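3. Collecting the demonstrations

I'll say up front that this was the part of the project I thought would be quick. We had the arm, we had the enclosure, we had a training setup left over from our drawer-opening work that I already trusted, and all I needed was a pile of good examples of someone picking up a capped test tube and putting it where it belongs. It took most of the fall, and I was still redoing batches in December. So this section is longer than I'd planned, and I've tried to write down the stuff I would have liked to read before I started.

3.1 By hand or by remote

There are two ways to show our arm a task. You can grab it and push it through the motion yourself (we call this hand guiding), or you can sit off to the side and drive it with a small leader arm that the big one copies. We used both, and I went in with a strong favorite. Hand guiding felt so natural! You put your hands on the wrist, you walk the gripper over to the tube, you squeeze the button, you're done. New people pick it up almost right away.

The trouble showed up when I played the recordings back. When I guide by hand I lean on the arm, and the arm's recorded path has my leaning in it – little sideways shoves near the end of the reach, right where a test tube needs you to come in straight. My hands and sleeves were also all over the camera view, so the policy got to see a person in training that it would never see when running alone. I tried replaying each path with nobody touching the arm and recording the camera on that second pass, and that fixed the view but not the shoves.

Remote control was slower to learn and much more annoying for the first hour. You can't feel the tube touch the side of the hole. Nyokabi Bakilana, who did a large share of the remote sessions, got around this by stopping just above the rack every single time, nudging the tube until it looked upright, and only then going down. I copied her after watching one session, and the habit ended up all over our data. The policy learned the pause too, and it stops above the rack even when it's already lined up fine. I've decided I like that.

In the end we kept 300 demonstrations, every one of them from remote control, and used the hand-guided ones only for an early comparison that I'll get to in Section 5.

3.2 The rig and the software

The leader arm is a Kamel unit with the wrist springs taken out, because they fought me on small turns. Recording runs through Stiltia, our in-house logger, which saves the joint angles, the gripper opening and the camera view on one clock. Flallar is the tool we use afterward for trimming and labeling. If you use something else, that's fine, but please check your clocks. For the first two batches the gripper signal was arriving late compared with the video, and the arm learned to close on a tube after it had already started to lift. I spent a long evening blaming the network for that one.

3.3 What counts as the task

We wrote the task as a short sentence (move the capped tube between the rack and the operator's chosen spot, keep it closed, don't knock anything) and then argued about every word of it. How far can a tube lean before we call it a bad carry? Is brushing the rack okay if the rack doesn't move? My first answer was to throw out anything that looked messy, and I ended up with a tidy little dataset that produced a policy with no idea what to do once it was a bit off. So I loosened up. A demonstration stays in if the operator got into a slightly bad spot and then got out of it, and I mean I went looking for those. It goes out if the tube was dropped, if the operator gave up halfway, or if someone said "wait, wrong tube" and started over.

Clear plastic deserves its own paragraph, so here it goes. A see-through tube held over a see-through rack is hard on a camera and pretty hard on a person, too. The rack has holes on top and a second shelf of holes lower down, and you see both layers at once. Operators kept aiming for a hole on the lower shelf that wasn't the one under the tube. Colored liquid helps, at least for the tubes that have it, since it gives your eye (and the network, I think) something solid to lock onto. 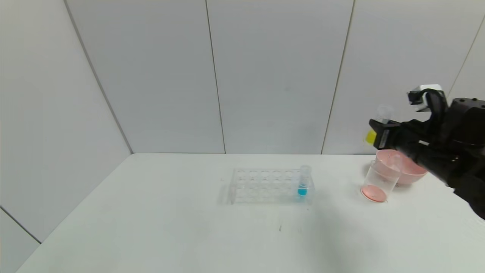

The other choice I keep going back and forth on is how much clutter to allow. Our first sessions had the rack on the table and nothing else, and the policy trained on those fell apart the moment anything new showed up next to it. After that I asked operators to change the surroundings between runs and told them not to be too artistic about it. A cup here, a bowl there, rack turned a little or pushed back. I didn't script the positions. I had a script at first, and people followed it so faithfully that the same few layouts came up over and over, so I dropped it.

Figure 1. The arm holding a capped tube during the tube task, with the rack, a bowl and a cup on the table.

3.4 Operators and fatigue

We had 4 operators, counting me. Everybody has a style, and you can see it in the joint plots without looking at the names. One of us swings wide and comes back in. One goes in fast and fixes things late. I grip too early, which I didn't know until I saw my own curves next to everyone else's (a humbling afternoon). I considered picking the cleanest operator and using only those runs, but the one model I trained that way copied that person's approach angle so tightly that it wouldn't try anything else.

What did hurt was tiredness. Remote control eats your attention, and the late recordings in a long session have more stops, more regrips and more of what Nyokabi calls "stirring," where the gripper makes small circles above the target while the person behind it makes up their mind. I set a limit of three blocks per person per day with a real break between them, and went back and re-recorded the worst of the older ones. I also stopped running sessions after 4 p.m., mostly for my own sake.

3.5 Moving to the second site

Partway through, we repeated a small set of the sessions at our Plikolville lab to see whether the recipe would travel. The arm was the same model and the leader arm was a copy. The lighting was harsher, and the table sat a bit lower compared with the arm's base, so the old demonstrations couldn't be replayed there without correcting the height. I'd assumed our calibration step took care of that. It did for the arm and not for the camera, and I had to go back and redo the camera part by hand, which ate two days.

I kept the Plikolville runs apart from the main 300 and didn't train on them at all. They're used only as a held-out check, and the split is described along with the rest of the training details in Section 4.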